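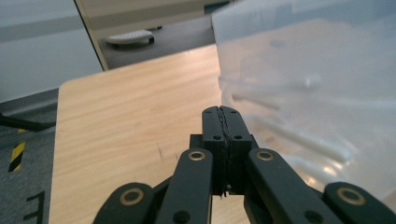
The owner of Wokska spent her first two years in business looking for things. The company sells parts for tabletop looms, mostly to schools, and its whole stock sits in one upstairs room in Clullumside. Last November she changed how that room works.

"I had everything in cardboard," she said. "Cardboard is cheap and it stacks, but you write on the side, and then you put something else in it and the writing is wrong."

The boxes are gone. White rods now go into cloudy plastic tubs, and the tubs go straight from the shelf to the packing table and back. She can tell what is in one without taking the lid off, and she says that has saved her more time than any label did.

"I tried clear ones first. They looked great for a week. Then they got scuffed and everything looked dirty. With the frosted kind you see a shape, and a shape is enough. A rod looks like a rod."

The rods are the part customers lose most often. Wokska sells them in packs of seven, and a pack costs less to mail than a replacement loom. She shipped 2,384 packs last year and expects to do a little better this year, although she would not guess at a number.

Packing happens at one wooden table. She bought it from Meireles, a secondhand dealer in Prisside, for $65, and carried it up the stairs with her brother on a Friday night. The wood is pale, which she wanted, and the corners are rounded, which she did not think about until later.

"My last table had square corners and I had a bruise on my hip all winter," she said. "I'd tell anyone setting up a small room to look at the corners. You walk past that table all day long."

It has a few scratches. She has been told to sand it and oil it, and she has not done either one.

"It's a work table. If I refinish it I'll start worrying about it, and then I'll put a cloth over it, and then the rods will catch on the cloth."

Her rule is that only one tub comes to the table at a time. She used to bring over three or four to save walking, and short rods ended up in packs meant for long ones. A school in another state once got a full order in mixed lengths – 31 looms' worth – and she paid for the return and the second shipment.

"That was the order that made me change things. I was up until one in the morning going through what was left on the shelves."

She does not stand the rods upright in the tubs, though people suggest it. Upright rods tip over when the tub is half empty, she said, and they are harder to grab by the handful. Laid down, they shift around a bit, and she can live with that.

The next job is the shelf by the window, where the shuttles and yarn needles are still in shoe boxes. She has the tubs for it already. They have been sitting at the top of the stairs since spring.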